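Nuvthorpe opens tracker list to outside developers

4 April 2022

Browser maker Nuvthorpe has published the tool it uses to decide which web trackers to block, letting outside developers build their own filters on top of it. The release covers 3503 tracker entries sorted into 12 categories.

Until now the list was only available inside the company's desktop browser. Developers can download it free of charge and update it every eight hours.

Fathima Patwary, who runs the filter team, said extension makers had been asking for access for over four years. "They were copying our list by hand, and the copies went stale," she said.

Publishers were less pleased. Fuseini Sowah of ad firm Turkden said small sites would lose income if visitor counts stopped working. He wants a way to appeal a listing before it goes live.
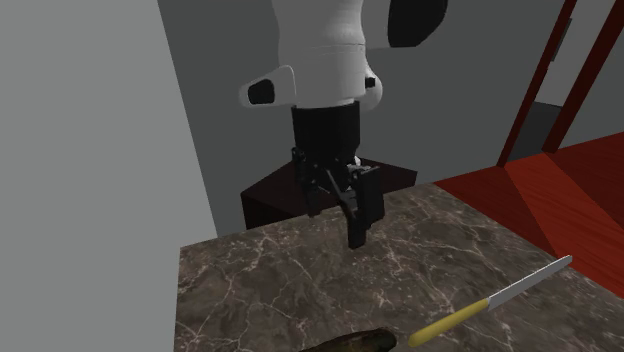
A rendering of a white robotic arm with a black gripper.

Nuvthorpe said an appeals form will open in June. A mobile version has no release date.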